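Teleop notes, part 4: latency, clutching, and the door room

Mar 25, 2022

Picking up where the last post stopped. The controller mapping is settled, so this one covers recording demonstrations in simulation with both arms live, and the two problems that cost me most of the month.

Setup first. The operator side is Watetti, my small input server, which reads two hand controllers and publishes a target pose for each wrist plus a scalar for each gripper. The simulator subscribes, runs inverse kinematics per arm, clamps joint velocity, and steps. Everything gets logged by Lebrun, the recorder I wrote last May and have been patching ever since. Lebrun stores commanded and achieved poses separately. If you only keep one, keep the achieved pose and recompute the other, but you will regret it when the clamp kicks in.

The first problem was latency. I measured from controller motion to rendered motion and got 285 ms, which is bad enough that you start to move, wait, and move again. Policies trained on those demos learn the waiting. Most of the delay was a queue in the subscriber that kept old messages. I set the queue depth to one, dropped anything stale, and moved rendering to its own process. I also fixed the log rate at 24 Hz, because a variable rate made the action deltas impossible to compare between episodes.

The second problem was clutching. When the operator releases the clutch, repositions a hand, and re-engages, the offset has to be recomputed in the robot base frame. I was doing it in the head frame. With the head level the error is small. With the head rolled over, the wrist target jumps sideways on re-engage, and the IK solver obliges with an ugly elbow flip. The room I test in has red paneled walls, a white door and one wide window, so the door frame makes a decent reference for how far the view has rolled. 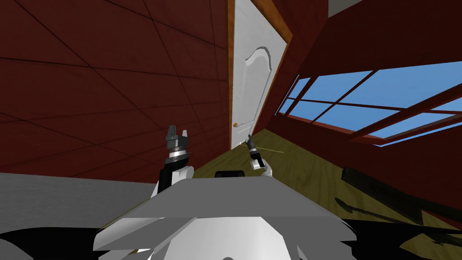
Both arms raised, grippers pointing up, strong roll in the view.
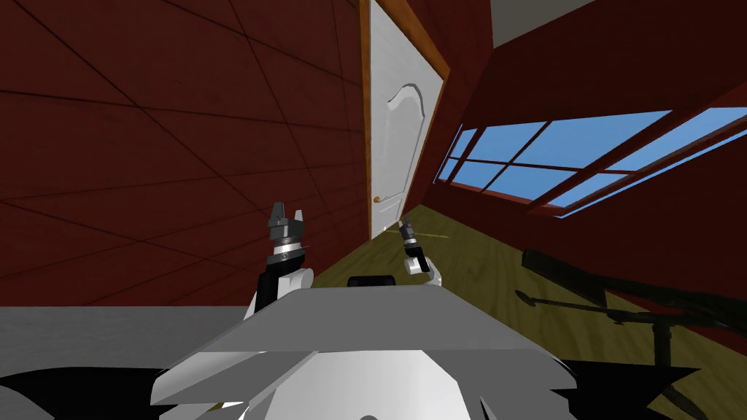 The fix was four lines. Store the base-frame transform of the controller at clutch-in, store the base-frame transform of the wrist at the same tick, and apply the relative motion from there. Head orientation drops out of the equation. If you want the motion to follow the view (some people do, and it is easier for a beginner), apply only the yaw of the head and leave pitch and roll alone.

After that I threw away everything recorded under the old mapping and started again. The current set has 1,231 episodes, of which 982 pass the filter. The filter is crude: no joint within two degrees of a limit, no commanded-to-achieved gap over three centimeters for more than five ticks, and no clutch event in the last second of the episode. The third rule removes the most. I have a habit of letting go as soon as I think the task is finished, before the arm has settled, and the final actions in those episodes are junk.

Some smaller notes. Gripper commands should be logged as a continuous value even if you only ever send open and closed. Reset poses need noise or the policy memorizes the first half second. Recording both arms when only one is doing the task is still worthwhile, provided the idle arm is held by the controller and not by your tired hand. I added a freeze toggle per arm for this.

Prarnbridge, the transport layer, still drops the connection if the simulator pauses longer than its heartbeat. I raised the timeout and moved on. A proper reconnect is on the list, along with replaying old episodes through Plokosham to check that the achieved poses reproduce from the commands alone. So far they do for single-arm episodes. For two-arm episodes there is a drift of a few millimeters by the end, and I suspect the order in which the arms are stepped.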